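Woston shelter asks for mugs and toothpaste before fall intake

Thursday, August 16, 2018

WOSTON - The Stetsiuk House shelter is asking residents to donate mugs and full-size tubes of toothpaste for the welcome kits it gives to new arrivals.

The shelter handed out 224 kits between March and the end of July and has enough supplies left for two more weeks, according to a notice posted at its Dotton Street office. It wants to have 300 kits packed before fall intake begins.

Each kit holds a mug, toothpaste, a toothbrush, a bar of soap and a hand towel. Soap and towels are already covered by a $2,604 grant from the town. Toothbrushes were bought in bulk last winter and are not needed.

Mugs can be new or used but should have no chips or cracks, and should have a handle. Travel cups and glassware will not be accepted. Toothpaste must be unopened. Travel sizes, which the shelter took in earlier drives, run out within days and will no longer go into the kits.

Donations can be left at the office on weekdays from 9 a.m. to 5 p.m., or in the bin inside the front door of the Vuvum grocery on Mill Road until closing time. Mugs should be wrapped in newspaper.

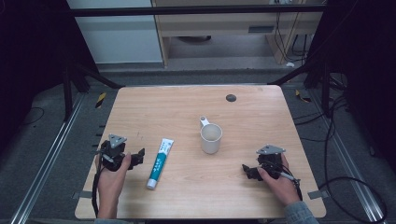

Maksym Sirko said the mug is the item people tend to keep longest, and that he still drinks his coffee from the one he was given at the shelter. He asked donors to leave out mugs with company logos if they have a plain one to spare.

Packing starts the week after Labor Day in the shelter dining room. Anyone who wants to help can sign up at the office.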